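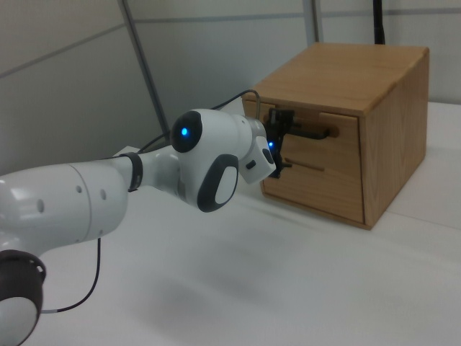 4.2 Recruitment sources and retention

The third research question concerned whether the channel through which an employee was hired is associated with the length of stay. Personnel records were obtained from Vumley, a facilities maintenance contractor, and covered 1276 hires at sites in two regions. Records with no stated hiring channel were removed, leaving 862 for analysis. Each record was assigned to one of four channels: employee referral, job board, staffing agency, or community partner. Coding was done separately by Panasiuk and Mertens, and disagreements were settled by Dovhaniuk, who had not seen the retention data.

Referred employees stayed longest on average, followed by those hired through community partners. The gap between these two channels was small and disappeared once shift pattern was added to the model. Agency hires left earliest. Part of this effect reflects contract terms – many agency placements end at a fixed date – and the 104 records with such a date were therefore excluded from the second model. The order of the channels did not change.

Figure 3. Estimated share of hires still employed, by channel and month since start date. Fixed-term agency placements excluded. Shaded bands show 95 percent confidence intervals.

The curves in Figure 3 separate early and run nearly parallel after the sixth month. This agrees with the interview material in Section 4.1, where supervisors described the first weeks on site as the period in which most new staff decide whether to remain. Site size had no measurable effect. Employees who had been assigned a mentor under the Ido program showed higher retention in every channel, but mentors were assigned by site managers and selection cannot be ruled out.

Two limits apply. First, the records do not show why a person left, so dismissals and resignations are treated alike. Second, the community partner group is small (43 hires), and its confidence band is wide in the later months. A follow-up extract, planned for June, will include exit codes and allow the two kinds of departure to be modeled separately.

We use cookies to improve your experience on this site. By continuing to browse you accept our cookie policy. Accept | Manage settings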